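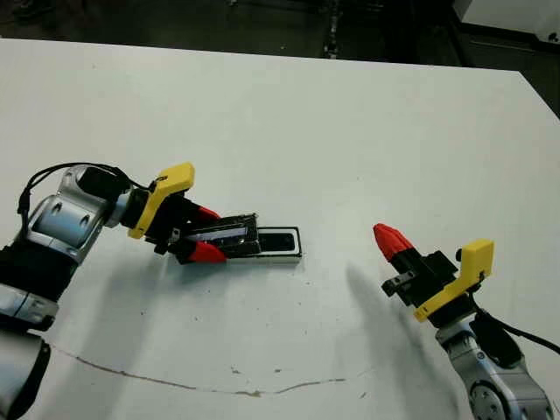
Okay, bench rules thread, because Selorm asked me to write ours down and I keep putting it off. We run two-arm cells at Grosow and most of this we learned the slow way.

1/ Only one arm over the tray at a time. The other one waits up off the table with its fingers empty until the first arm has let go and backed out. Yes, it costs you a second or so. Pay it!

2/ Cables get a loop at the wrist with enough slack for the full turn. Move the joint by hand through its whole range before you power up, and watch the cable the entire time (not your phone, Abenezer).

3/ Colored fingertips. Ours are red and I'll never go back to black ones – you can spot a bad grip from across the room.

4/ Speed stays on the low setting for the first 9 cycles after any change. New tray counts as a change. Moving the tray an inch counts too.

5/ Log every drop, even the boring ones. We've got 1,793 cycles in the Kornham log now and the drop notes are the only part I ever reread.

6/ Hands stay out until both arms are stopped and the stop button is in. Paused isn't stopped. I will be annoying on this one forever.

Still arguing over tray markings – tape or printed outline? Tell me what your shop does.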